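9/17/23

Van diary, brakes and the rest of it 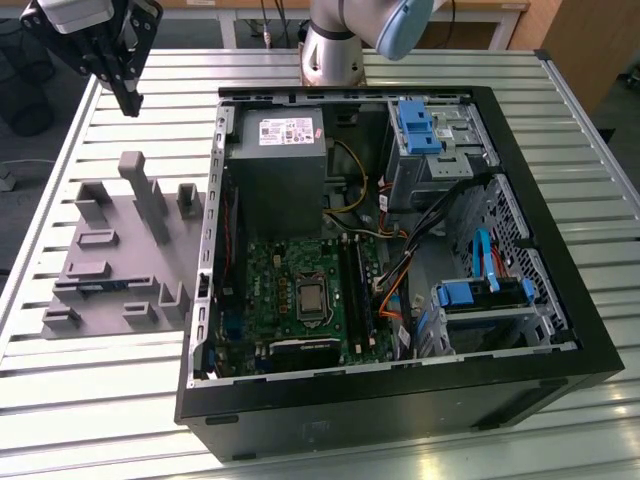 Black tower on its side, side panel off.

Up early and under the van before breakfast. The noise from the right rear has been getting worse since I drove back from the coast, and I wanted to look at it myself before paying anybody. Jacked it up on the flat part of the drive, put the stands under, took the wheel off. The inner pad was down to almost nothing and the outer one had plenty left, so the caliper is sticking. One slide pin moved fine and the other would not move at all. I put penetrating oil on it and left it to soak while I ate.

After breakfast the pin still would not turn. I got a longer wrench on it and it moved a quarter of the way and stopped. I did not want to snap it with the van up on stands and no second car this week, so I put everything back together and called Coughlan's. They had a slot at ten thirty. Drove over slowly with the window down so I could listen. It only grinds when I come off the brake, not when I press it.

Eimear Mac Carthaigh was on the desk. She had the van's history up already, including the timing belt in April, which I had forgotten to write in the book. I have put it in now. She said they could look at the rear brakes while I waited but would have to order a caliper if it needed one. I said go ahead.

Waited an hour and ten minutes. The coffee machine takes coins again. Read most of a magazine about boats.

Cor Visser came out with the old pads in his hand. Right rear caliper is seized, left rear is going the same way but not there yet. The rotors are lipped and under the minimum. He wants to do both sides, calipers, rotors, pads and hoses, and flush the fluid. I asked about just the right side and he said he would do it if I wanted but he would rather not. The quote for the lot is $700. One side alone would be a bit over half of that, so the saving is not much when the other one will need doing by winter. I said yes to both sides.

He has Pemard calipers in the quote. The other choice was Rultard, nearly $200 less for the pair, rebuilt and not new. I had Rultard pads on the old wagon and they squealed from the first day to the last. Told him Pemard.

Parts will be there the day after tomorrow. He said it was all right to drive until then if I kept it local and stayed off the highway. I asked twice.

Also asked him about the pull to the left, and he thinks it is the brakes and not the alignment. He won't charge for checking alignment if the pull is gone after the job. If it's still there it goes on the rack. Tires are wearing evenly, so I hope he is right. Tread is good for another year in front. The rears are older than I thought. I should have rotated them in the spring.

Got home a little after noon and went through the envelope for the van. I wanted to know what it has cost this year before agreeing to anything else. Adding up the receipts since January, not counting gas or insurance, it comes to $1571. The belt and water pump were most of that. The rest was the battery, two oil changes, wipers, one headlight bulb, and the exhaust hanger. With the brakes on top it is more than I planned on, but still less than payments on something newer. Wrote the figures on the inside of the envelope.

Teresa Tully phoned while I was at it. She is thinking of selling her sedan and wanted to know what I thought she should ask. I told her to get the dent in the back door priced first. A buyer will knock off more for it than the repair costs. She had one quote for $300 from the place behind the hardware store, paintless, if the metal isn't creased. I said that sounded fair and she should take it over and let them see it in daylight. She also can't find the second key. Without it she will have trouble, so she is going to look in the kitchen drawers again.

In the afternoon I did the small things I could do with the van on its wheels. Topped up the washer tank. Cleaned the battery terminals, which had the white crust starting on the positive side, and put grease on them. Checked the spare, and it was low. Pumped it up with the foot pump, which leaks at the hose end now and needs a clamp. Found the tire gauge under the passenger seat, along with a glove and the parking stub from the hospital.

Tried the Gosteo rust converter on the step by the sliding door. Wire brushed it first, wiped it down, then two thin coats an hour apart. It goes on milky and turns dark. The bottle says leave it a full day before paint. There is a soft spot at the back end of the step that I poked with a screwdriver and the screwdriver went in a little. Not through. I will ask Cor to look when he has it up on the lift. Ailbhe Tierney had a patch welded on hers at the same spot and it has held three years.

Bláthnaid Keane needs the van for moving the tables at the end of the month. Told her the brakes would be done by then. She will bring it back with a full tank, and she wants the blankets left in it.

To do:
Call Coughlan's tomorrow about a drop-off time
Ask about the step
Hose clamp for foot pump
Touch-up paint, check the code on the door pillar
Move registration papers out of the glove box, they are getting damp

Rain started at seven. Put a plastic bag over the step and taped it down.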